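How to descale a kettle without buying anything special

I keep seeing people recommend Lastik descaling tablets, and I don't get it. A box costs more than a year's worth of vinegar and the instructions read like a dare. Try the cheap way first.

1. Pour 500 ml of white vinegar into the kettle and top it up with the same amount of water.
2. Bring it to a boil, then switch it off at the wall.
3. Leave it for 15 minutes. Some sites say overnight. I've tried both and couldn't tell them apart.
4. Tip it out and rinse well.
5. Boil plain water 2 times and throw it away, unless you like your tea sour.

Percy Cabrera swears by lemon juice. It works, but you need a lot of it, and the claim that it leaves a "fresh scent" is wishful thinking.
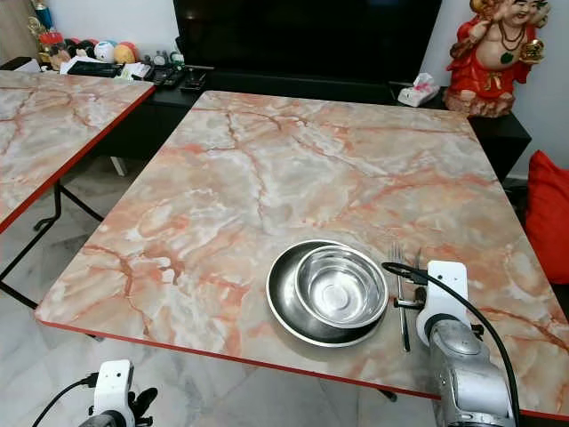 Stainless steel bowls and a fork.

The same mix is supposed to lift chalky water marks off steel bowls and flatware. Mostly it does - wipe, rinse, dry with a towel. It won't do a thing for scratches, whatever the forums tell you.

Skip baking soda in the same batch. The fizz looks busy, but the two cancel each other out and you're left scrubbing with salty water.

As for filter jugs that promise you'll never descale again, I used a Floltness until June and still had scale on the element.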